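»Der Greifer hat keine Meinung zum Betriebsausflug«
Ein Gespräch in der Packhalle von Evoten in Au
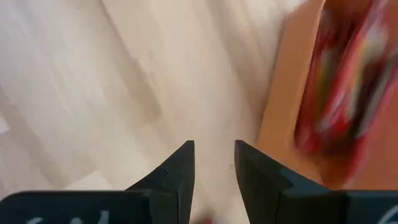
Der Greifer unterwegs über der hellen Arbeitsfläche, rechts etwas Rotes.

Die Packhalle liegt hinter dem Parkplatz, und wer um halb sieben kommt, riecht zuerst den Kaffee und dann die Kartonage. Die Schichtleiterin hat beides seit 15 Jahren in der Nase. Sie möchte ihren Namen nicht im Netz lesen, »sonst ruft meine Schwester an«, aber reden will sie gern, und zwar im Stehen.

Seit Januar arbeiten an der Packlinie 2 Roboterarme. Intern laufen sie unter dem Projektnamen Vastari, was nach Opernhaus klingt und in der Halle niemand benutzt. »Bei uns heißen sie der Linke und der Rechte. Der Linke steht inzwischen rechts, wegen der Steckdose. Wir haben das so gelassen.«

Ob sie Angst gehabt habe, als die Kisten mit den Armen kamen? Sie überlegt länger, als die Geschäftsleitung wohl gehofft hätte. »Angst ist zu viel gesagt. Ich habe gerechnet. Das machen alle, sobald das Wort Entlastung fällt.« Entlassen wurde keiner, das steht in der Betriebsvereinbarung, die sie am Spind hängen hat, neben dem Speiseplan. Zwei Stellen wurden nach Renteneintritten allerdings nicht neu besetzt. »Das ist die leise Variante. Da gibt es Kuchen dazu.«

Der erste Tag mit den Armen war ein Samstag, damit es nicht so auffällt, falls es schiefgeht. Es ging schief. Die Arme sollten Tüten und Schachteln greifen und in die Versandkartons legen. Mit den Schachteln kamen sie zurecht. Bei den Tüten war mittags Schluss. »Eine Tüte ist jedes Mal eine andere Tüte. Mal liegt sie auf dem Bauch, mal knickt sie ein, mal glänzt sie. Meine Leute greifen da hin und reden nebenher über Fußball. Der Linke hat sich angestellt, als müsste er ein rohes Ei adoptieren.«

Inzwischen läuft es besser. Am besten Tag bisher gingen 3.403 Artikel über die Linie, davon 2.207 durch die Greifer, den Rest legten Menschen ein. Die Zahl steht auf einem Bildschirm am Eingang, der vorher die Geburtstage anzeigte. »Die Geburtstage wollen wir zurück«, sagt sie. »Das ist bei uns gerade das größere Thema als die künstliche Intelligenz.«

Was sich geändert hat, sind die Hände. Früher taten sie nach der Schicht weh, vor allem die Daumen. Das ist weniger geworden, und sie sagt es ohne Ironie. Dafür sind die Augen müde. Wer neben den Armen steht, schaut zu, ob sich etwas verhakt, und Zuschauen strengt auf eine Art an, die in keinem Arbeitsplan vorkommt. »Sie müssen sich vorstellen, Sie sitzen acht Stunden neben einem Fahrschüler.«

Zur Schulung fuhr die halbe Schicht nach Prondville, in die Zentrale, zwei Tage mit Übernachtung. Gelernt habe man dort, den Not-Aus zu finden und Fehler nach Farben zu sortieren. Die Frage, wer bei Störung eigentlich mehr Geld bekommt, wurde auf eine Folie geschrieben und mitgenommen. »Die Folie haben wir nie wieder gesehen.« Der Betriebsrat hat inzwischen eine eigene.

Und die Kollegen? Die Jüngeren wollen programmieren lernen, die Älteren wollen, dass der Rechte beim Anfahren nicht so piept. Beides ist beantragt. Das Piepen wurde zuerst bearbeitet und ist jetzt tiefer.

Ob sie die Arme wieder hergeben würde? »Den Linken nicht.« Dann muss sie los, an Platz vier blinkt es gelb.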